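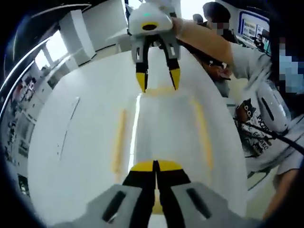

White T-shirt with a cartoon cat print and black lettering.

How to Wash a White Printed T-Shirt

White shirts with a printed front need a little more care than plain ones. The steps below are for 100% cotton. For blends, go by the care label.

1. Sort. Wash white shirts with other whites only. Take out anything with a zipper or hooks.

2. Treat the collar and underarms. Rub a small amount of liquid detergent into the fabric with your fingers and leave it for 16 minutes. Keep it off the print.

3. Turn the shirt inside out. The print should not rub against the drum or the other clothes.

4. Wash on gentle. Set the water to 80°F or lower and the spin to 600 rpm. Use your normal detergent, no chlorine bleach. Fill the drum halfway - a packed load wears down lettering faster than anything else.

5. Dry flat or on a hanger, still inside out, out of direct sun. If you have to use the dryer, choose low heat and take the shirt out slightly damp.

6. Iron the back and sleeves as usual. For the front, iron from the inside or lay a thin cotton cloth over the print. No steam on thick prints.

Fold with the print facing out, so it doesn't stick to itself in the drawer.

Updated 2025-04-28
Hutcombe Laundry Guides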